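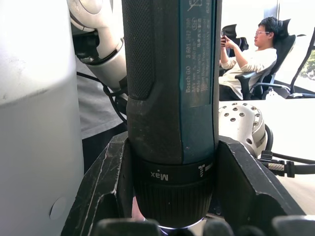

Bench notes, November - drawer slides and the glue test

Started 8:40. Marilou had already pulled the two sample drawers out of the clamps, so I went straight to the slides. The left one on the lower drawer binds in the last inch of travel. I took it off, checked the cabinet side with a straightedge and found the side bows inward near the back. Shimmed it with two strips of veneer and put the slide back. Runs fine now empty. With weight in it there is still a faint drag, which I can live with on a sample but not on the Costgate order.

Note for Blair: the pilot holes on the drawing are too close to the front edge. Two of the birch sides split there. I moved mine back 3/16 and had no more trouble. Please change it on the master sheet before the next batch is cut.

Screw torque: the small driver on its lowest settings is enough for the slide screws. I went one step up on the first side and stripped a hole. Filled it with a toothpick and glue, will redrill tomorrow.

Glue test

Jennylyn wanted numbers on the new bottle from Trarkov against what we have been using. Cut lap joints from the same maple board, 2 square inches of overlap each, clamped overnight. Broke them in the press this morning.

Old glue: best joint let go at 1254 pounds, mostly wood failure. New glue: the best one went to roughly 3000, and the wood tore well away from the joint. I don't trust that second figure yet. The grain on that piece ran straighter than the others and I may have read the gauge late. Bienvenido is going to cut a fresh set from the far end of the board and we will run both again.

Shop was at 66 degrees when I glued up. The new bottle is thicker and skins over faster, so there isn't much time to shift parts. For a dovetailed drawer I would want a second pair of hands.

We use cookies to remember your settings. By continuing to browse you accept our cookie policy. Accept / Manage preferences

After lunch

Maribeth called about the face frames for the Lui kitchen. They want the inside edges eased by hand, no router. Fine by me, but it adds most of a day and the quote doesn't cover it. I told her I'd write up the hours.

Planer is leaving a ridge on the left side again. Swapped ends on the knives and it got better. Need to order a new set.

To do: redrill stripped hole, veneer strips for the other cabinet side, label the glue samples before they get mixed up.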